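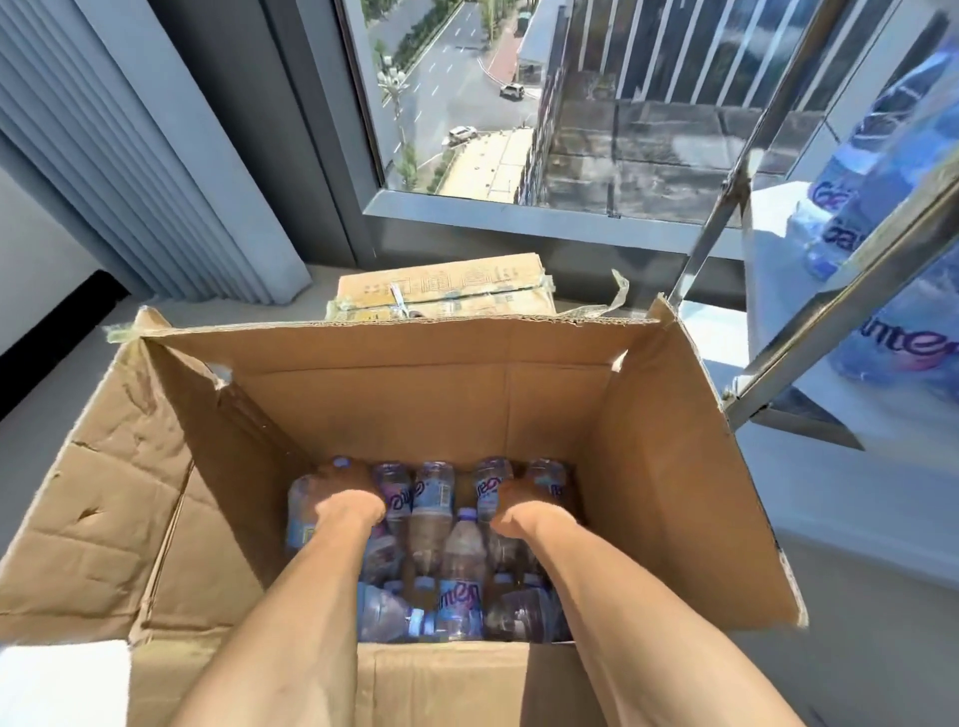 Vandell Packing Set – README

Vandell is a modest collection of first-person recordings of people packing and unpacking boxes by hand, put together so that we could compare two grippers, the Plinus two-finger and the softer Flimine, on jobs people really do. We wanted the human version first, to see where the fingers go before asking a gripper to follow. Water bottles are a lovely place to start: some stand cap up, others lie on their sides across one another, and a hand simply curls over the cap and shoulder or takes hold of the neck. Our first grasp planner (bless it) wanted to come at everything from the side, and in a tightly packed carton there is no side to come at.

What you get

There are 2,000 clips, split into 33 sessions. Each clip comes with head camera video, a short written note of the task and a grasp label for each hand. The labels are top, neck, stem, bowl, side and press. Press is for a hand that is pushing or steadying without holding, and it comes up far more often than we expected when we drew up the list!

Glassware has its own folder, glass_open, and I'd ask you to read the notes there before training anything on it. Clear goblets are hard on depth cameras, and bright highlights along a curved bowl will fool a good many edge detectors too.
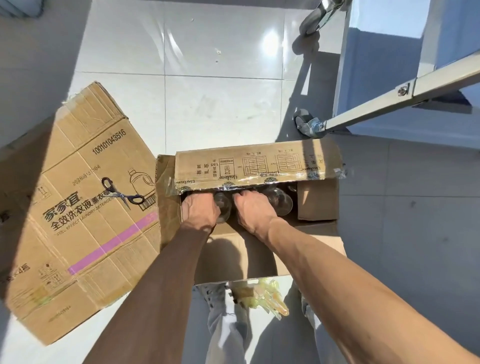

The Flimine was kinder to stems in our trials, while the Plinus did better on bottle caps, so please don't take either one as the winner. Both were run on the same Todorova arm with the same controller settings, which are in config/arm.txt.

Known problems

Sessions 11 and 27 have strong sunlight and hard shadows. I've left them in, as a real room has windows, but you may like to hold them back for testing. Tape, cardboard flaps and loose wrapping aren't labelled yet – I hope to get to those in February.

Questions and corrections are very welcome. Open an issue and give the clip name, please, and I'll do my best to look at it the same week.

Zdenka Leka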